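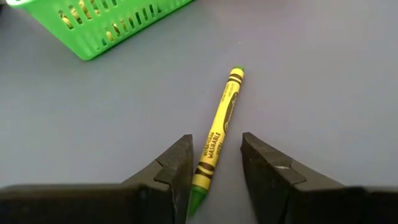

Wax crayon

A wax crayon is a stick of colored wax used for drawing and coloring, mostly by children. It consists of paraffin wax mixed with powdered pigment and is normally wrapped in a paper label. Crayons are sold in boxes of many sizes and are a standard material in kindergartens and elementary schools.

Composition

The main ingredient is paraffin wax. A harder wax or a fatty acid is added so that the stick does not bend in a warm hand, and a white filler such as chalk or clay gives the color more body. The share of pigment is small. Cheap crayons contain more filler and leave a pale, slippery line, while crayons for artists contain more pigment and are softer.

Oil pastels are sometimes called crayons as well, but they are bound with oil and wax together and never become fully hard on the paper.

Shape and wrapper

Most crayons are cylinders with one flat end and one end formed to a blunt cone. The cone comes from the mold and is not cut afterwards. Thicker crayons are made for small children, and triangular ones are made so that they do not roll from the table.

The wrapper has two tasks – it keeps the fingers clean and it makes the stick stronger. It is usually glued in two layers. On many crayons the wrapper has nearly the same color as the wax, but other makers use a single paper color for the whole range, for example yellow, and the user then recognizes the color from the ends of the stick or from the printed name. Dark bands near both ends are a common decoration.

Manufacture

The wax is melted in a heated tank, the pigment is stirred in, and the mixture is poured into a metal mold with many holes. Cold water runs through the mold and the wax becomes solid within a few minutes. The sticks are then pushed out, checked for broken tips and sent to the labeling machine. Rejected sticks are melted again.

The small factory Wollico in Enidgate worked with hand-filled molds of 100 holes until it closed. A report by Svenja Hollenstein describes a daily output of 4000 sticks in 17 colors, with green and black poured twice a week and the other colors once.

Use

Crayons work on paper, cardboard and unpainted wood. They need no water and no drying time. Common techniques are rubbing over a coin or a leaf, scratching through a dark upper layer, and wax resist, in which watercolor is painted over the drawing and does not hold on the waxed lines.

A blunt tip can be made sharper with a wide plastic sharpener. Marks on smooth tables can often be removed with warm water and soap – on wallpaper it is more difficult.

Storage

Crayons should be kept away from heaters and direct sun. In classrooms they are often kept loose in baskets or tins, where the tips rub against each other and take on traces of other colors. Vinzenz Lüthi recommends wiping them with a dry cloth before they are put away.

See also

Oil pastel
Colored pencil
Chalk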